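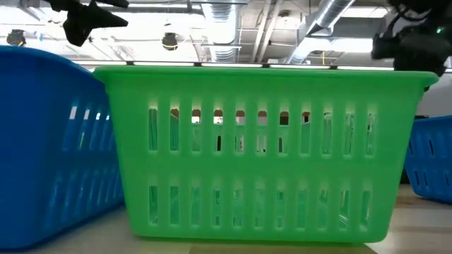

Two grippers over the green basket, with the blue ones on either side.

Kit Corner: Trying the Lullholm two-arm starter set

If you've walked past the back bay lately you'll have seen the Lullholm set, which we have on trial from Kadik until the end of August. I've been living with it for a while now and I'm a bit smitten, so Ivana Riquelme asked me to write it up before the whole membership corners me at the coffee machine!

You get two arms, a gripper for each, the controller, and the teaching software. The arms ship with the joints already calibrated, and setup took Gwilym and me 90 minutes with one break to hunt for a hex key. (Bring your own. The one in the box is too short to get a decent turn on the base bolts.)

We've been using plain plastic laundry baskets as our test objects, and I'd recommend them to anybody trying out a pair of arms. They're wide, so one gripper on its own has a rotten time with them. The walls are full of slots that are very easy to snag, and the rim curves down at the ends, so you have to think about where you want to take hold. Plus they're cheap, and if you drop one you say "oops" and carry on.

The teaching mode is my favorite part. You guide both arms through a move, save it, and play it back at whatever speed you like. I started at 60 percent and stayed there for most of the first week. Our longest run was 93 basket lifts, and the arms stayed in step with each other right to the end, which made me very happy. Mélanie Chisholm had never touched a robot before and had a two-handed lift saved on her third try.

Now the grumbles. The software forgets your window layout every time you close it. The printed manual covers one arm beautifully and then gives the second arm a single page, so you'll be leaning on the online notes. And the grippers like a nice solid edge. Give them something thin and floppy, like a pillowcase, and you'll spend your evening tweaking the closing force. I got there in the end with a dish towel, but it took patience.

I'd also like a longer cable on the stop button. Ours barely reaches the desk, and we've ended up moving the desk.

Would I buy one for the workshop? Yes, and I've told Ivana so. Kadik offers 3 years of cover on the arms, though the gripper pads count as wear parts and you pay for those yourself. Eulalia Palma is putting together a comparison with the Qiu set for the next issue, so hold on for that if you're thinking of one for home.

Members who want a turn can put their name on the sheet by the back bay door. Sessions are an hour, two people at a time, and please save your moves under your own name so we don't overwrite each other's.

Fiachra Rafferty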